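Projetos > Engenharia de Software > Relatórios de alunos > Planeamento bimanual para roupa

Relatório do projeto: máquina de estados e perceção para pendurar roupa com dois braços

Autores: Binta Bassey e Theophilus Antwi
Orientação: Kirsten Oddsson

1. Objetivo

O nosso projeto trata da parte de software. Recebemos os dois braços já montados e com os controladores de baixo nível a funcionar, e a nossa tarefa foi escrever as camadas que ficam por cima: a perceção, o planeador e uma ferramenta para ver os registos. Demos ao conjunto o nome Jiltitz. A tarefa escolhida foi passar uma peça de roupa para um cabide e levar o cabide até ao cabideiro.

No princípio pensámos que o problema mais difícil seria a visão. Depois de algumas semanas mudámos de opinião. A coordenação entre os dois braços ocupou mais tempo do que tudo o resto, e por isso este relatório dá mais espaço a ela.

2. Coordenação dos dois braços

Cada braço tem a sua própria máquina de estados, com estados como PROCURAR, PRENDER, ESTICAR e LARGAR. As duas máquinas trocam mensagens por um canal comum. Na primeira versão, um braço podia entrar em LARGAR sem esperar a confirmação do outro, e a peça caía. Na segunda versão introduzimos um estado partilhado, que chamamos SEGURAR_A_DOIS. Só se sai dele quando os dois lados concordam.

Neste estado o controlo é de impedância e a distância entre as duas garras tem um limite máximo. O limite é calculado a partir da largura da peça, estimada no momento de prender. Se o tecido fica muito esticado, a força medida sobe e o braço que tem o cabide cede primeiro. Escolhemos este braço porque o outro segura apenas tecido e perde a peça com mais facilidade.

Uma garra segura o tecido azul-escuro e a outra o cabide azul, com o bordo de cima da peça esticado entre as duas:
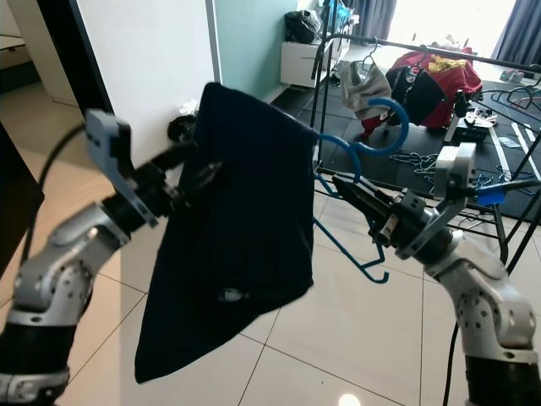
3. Perceção com a câmara do punho

A câmara da cabeça dá uma vista geral, mas os braços tapam muitas vezes o ponto que interessa. Para a aproximação final usamos a câmara do punho. O programa procura nela três classes: tecido, cabide e barra. Treinámos a segmentação com 742 imagens anotadas por nós, e Omolara Iyamu reviu todas as máscaras.

A classe barra foi a mais difícil. Os tubos são finos e escuros, e quando há uma janela atrás deles a exposição automática estraga o contraste. Fixámos a exposição com um valor de compromisso, que escurece um pouco a roupa mas mantém as barras visíveis. Também retirámos do treino as imagens com a janela no centro, e isto foi um erro: o modelo ficou pior exatamente na situação que queríamos resolver. Voltámos a incluir essas imagens em fevereiro.

Outro problema foi haver mais de uma estrutura com barras na mesma vista. O cabideiro preto fica ao fundo, com a roupa pendurada, e o estendal com as toalhas e dois cabides azuis fica mais perto da câmara. A primeira versão escolhia sempre a barra mais próxima, ou seja, o estendal. Agora o planeador guarda a posição do cabideiro num mapa simples e rejeita as barras fora dessa zona.

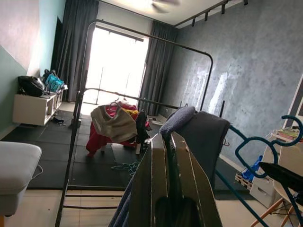
Porque não usaram uma só rede, da imagem até ao movimento?
Tínhamos poucos dados e queríamos perceber cada falha. Com módulos separados, o registo mostra em que estado o sistema parou e que máscara recebeu, e conseguimos corrigir só essa parte.

4. Escolha do ponto de preensão na mesa

Quando as peças estão amontoadas, o planeador precisa de decidir por onde começar. O módulo Prudico, escrito por Theophilus, dá uma nota a cada ponto candidato. A nota usa a altura do ponto, a distância ao bordo da máscara e a probabilidade de a garra apanhar duas peças juntas. Este último termo tem o maior peso.

As cores parecidas são um caso difícil. Na mesa temos uma T-shirt azul-marinho, calças de ganga azuis e outra peça escura que cai pela frente, e a segmentação junta por vezes duas delas numa só máscara. Um cabide azul no meio do monte piora a situação, porque a parte de baixo fica entre os tecidos. Para este caso o módulo pede uma segunda vista antes de fechar a garra, e o ciclo passa a demorar cerca de 800 milissegundos a mais. Consideramos aceitável. 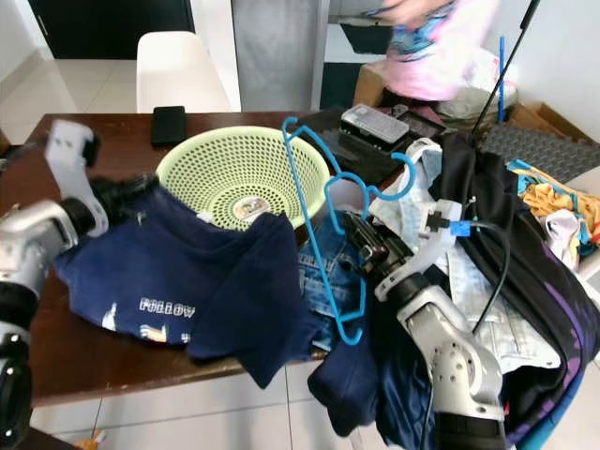 5. Ferramenta de registos

A ferramenta mostra, na mesma linha de tempo, as câmaras, os estados dos dois braços e as forças. Fizemos 62 ensaios completos com a versão final. Em 16 deles o sistema parou por tempo esgotado em SEGURAR_A_DOIS, quase sempre por causa de uma mensagem perdida no canal comum. Ainda não temos retransmissão, e esta é a primeira tarefa para quem continuar o trabalho.

Falta também calibrar de novo a câmara do punho esquerdo. O ficheiro de calibração no repositório é o antigo.

Última atualização: 2 de julho de 2018

Comentários

Aminu Bako: O limite de distância em SEGURAR_A_DOIS é fixo durante o movimento ou é recalculado?

Binta Bassey: É fixo depois de prender. Tentámos recalcular a cada ciclo, mas a estimativa da largura oscilava muito quando o tecido balançava.

Omolara Iyamu: Na secção 3 convém dizer que as máscaras dos cabides foram refeitas depois da primeira revisão. As antigas não incluíam o gancho.

Theophilus Antwi: Obrigado, Omolara, vou acrescentar na próxima versão.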